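4.2 Bowl handling in the student projects

The Willwood course asks each student group to teach an arm one kitchen task and then report how often it works. We were doubtful of these reports from the start. Of the 44 trials logged by the Plurneo group, 30 were marked as successes, but the log sheet has a single tick box and the group never wrote down what a tick meant. Chaudhry raised the same complaint about the previous year's projects, and the sheet was not changed.

Stacked bowls show the difficulty well. A gripper can be closed on the rim of a stack (Figure 4) and the trial may still deserve a fail if only the top bowl was meant to move. Two students marking the same trial could fairly disagree.
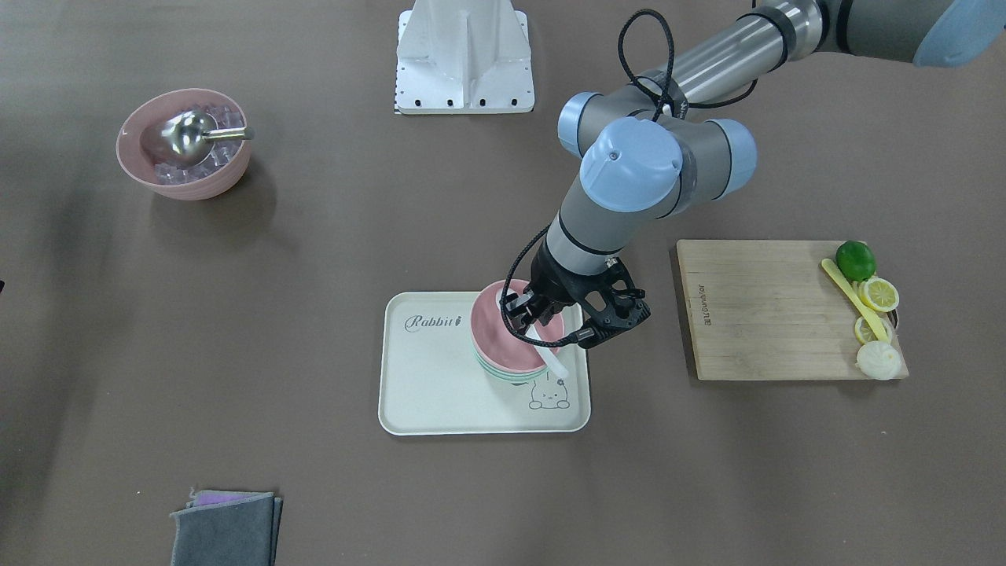
Figure 4. Left arm with its gripper closed at the rim of the stacked bowls on the tray. A white utensil handle sticks out of the stack.

We therefore asked a second group, Herath, to mark the recordings again using a written rule: the named bowl, and no other, had to leave the tray and be set down upright. Under this rule 24 of the trials passed. The drop is not large, and we would not read much into its size, as the markers knew which group had done the work. It does suggest that the rates in the November reports should not be compared between groups. Whether the Flanduswood teams, who wrote their own rules, fared any better cannot be judged from the sheets they handed in.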